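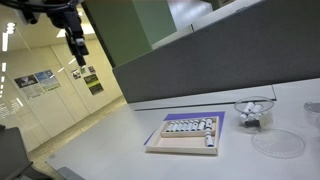 Section 2: Setting up the tray and filling the back row

If you've read Section 1 you already have your Ifans tray out of its wrapping and you've wiped the sawdust out of the corners. Good! Now we get to the fun part, giving the little vials somewhere to live. I wrote this section after sorting all 463 of mine in one stretch in May, and most of the notes come from things I got wrong.

You'll need:
The Ifans tray with its divider
One sheet or mat in a strong color (I like purple)
A clear bowl or small clear container for the loose vials
Your vials, capped
A soft cloth

1. Clear a space on the desk. You want room for the tray and for one container beside it, plus somewhere to rest your wrist. If your desk has a groove or a cable slot along the back, stay well forward of it. A small vial rolls into a slot like that beautifully and then you're on your knees with a ruler.

2. Lay the mat down first. I put mine at an angle because that's how my arm comes at it, but square to the edge is fine too. A pale tray on a pale desk is surprisingly hard to look at for an hour, and the color helps a lot.

3. Set the tray on the mat with the narrow compartment away from you. The big open part should be nearest your hand. Press down on each corner in turn. If it rocks, check for a crumb of something under the mat before you blame the tray (I blamed the tray, sent a very cross email to Biltden, and then found the crumb).

Note: The divider is only a thin piece of wood. Don't pick the tray up by it.

4. Put your loose vials in the clear container and stand it next to the tray, to the right if you're right-handed. Don't tip in the whole supply. I keep it to 20 at the very most, and fewer is nicer, since they tangle up and you end up digging.

Caution: Check every cap before it goes in the container. Finger-tight is enough. If a vial has anything in it that you wouldn't want on your desk, do this step over a sink.
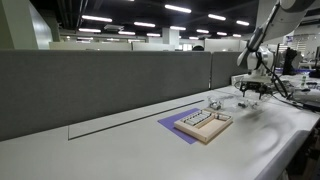

5. Take one vial out and stand it in the open part of the tray, near the wall. I think of this as the waiting spot. Turn it until any label is the way you want it, then lift it over the divider into the back row. Going straight from the container to the row is faster for the first few and then you start knocking things over.

6. Fill the row from one end and keep going until it's snug. Snug means you can still get one out with two fingers. If you have to wiggle a vial down with your thumb, it's one too many, so take it out again.

7. Leave the front open while you work. It's so tempting to start parking extras there! Keep it for the waiting spot, and put the extras back in the container.

8. When the row is done, write it up on your Skullia log sheet before you touch anything else. Each sheet has 14 lines, so start a fresh one when you run out and number it at the top.

Note: The older Indotano trays have a deeper back slot. The steps are the same, but short vials sit low in there and you'll want tweezers.

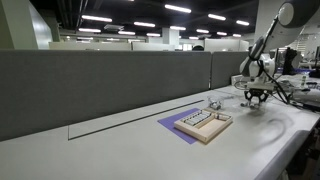

A reader wrote in to ask whether the row really has to be filled from one end, as she'd always worked from the middle outward and found it easier to keep straight. She also wanted to know if a tray could be left half full overnight.

Middle outward is fine by me, as long as you use the same order on your log sheet. And yes, leave it overnight if you like. Slide a folded bit of cloth into the gap so the row doesn't lean, and put a lid or a saucer over the container. Moving the tray to the shelf is covered in Section 3.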